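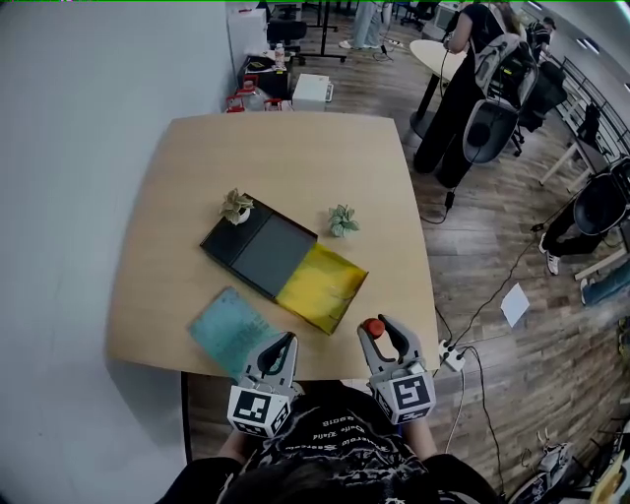
My uncle Mounir left me the apartment over the old Bennani bakery, and with it came 10 boxes of paper, a coat that fit nobody in the family, and a key I couldn't match to anything. I'd gone over for one weekend to clear the place out. By the second night I was talking to the furniture. There's a particular kind of quiet in rooms where a man lived alone for a long time, and I kept trying to fill it up, with the radio, with phone calls, with a little potted plant, pale green leaves, white pot, the kind of thing you buy at a checkout when you only went in for trash bags. I told it about my day. It was a good listener, better than my sister anyway, who kept calling to ask if I'd found the ring.

I hadn't found the ring. I'd found bus schedules! Years of them, the Londeck line mostly, with the 45 circled in red pencil on every single one. My uncle didn't drive, so okay, he took the bus. But the 45 goes out to the lake and turns around again, and Mounir Radwan hated water. He wouldn't even sit near the fish tank at the dentist.

So I did what anybody would do with nine boxes still to sort, and I went and rode the bus.

It's a long ride. You go past the Cluvent factory (closed now, somebody has painted a giant pear on the wall) and then there's just fields for a while, and a gas station, and fields again. The driver asked where I was headed and I said the end, and he nodded like people said that to him all the time. At the last stop there was a shelter, a boat rental place with its shutters down, and a row of storage lockers, the big metal kind, painted green. I had the key in my pocket. I'd like to say I had a feeling about it, but I carry everything in my pockets. I had half a sandwich in there too.

The number on the key was 219. I'd taken it for an apartment or a hotel room, somewhere exciting. I walked up the row and back, and there it was on the bottom, so I had to kneel in the gravel in my good pants.

Inside was a shoebox, and inside the shoebox were letters. All of them in my uncle's handwriting, all of them to the same person, Souad Abou Zeid, at a street in Brutadow, and not one of them had a stamp. I sat in the bus shelter and read the top one. It was dated July 7, 2002, and it was mainly about tomatoes. He'd grown too many. He'd given some to the woman downstairs and she'd made a face. Then at the bottom, in smaller writing, he'd put: I went out to the lake again today and I still did not go in, but I took off my shoes.

I read that maybe six times. I missed a bus.

My sister called while I was waiting for the next one and I told her I'd found some papers. What kind of papers, she said. Tomatoes, I said. She sighed and told me to look for the ring in the coat lining, which I already had, twice.

There was also an envelope under the letters with money in it, 1,508 dollars, in small bills, and a note clipped on that said "for the ticket." Whose ticket? His to Brutadow, or hers to here? He didn't say. He never said much, my uncle. At Thanksgiving he'd ask you to pass the salt and then thank you, and that was your conversation for the year.

It took me until January to find her. She'd moved, and moved again, and her last name was different on the mailbox. I called first, I'm not a maniac. I gave her his name and there was such a long silence I thought we'd been cut off, and then this dry old voice said, "Did he ever learn to swim?"

I had the shoebox on my lap. I hadn't read past the first letter, I want that understood.

"I think he was working on it," I said.

"Well," she said, "you'd better bring me those."

I hadn't mentioned any letters.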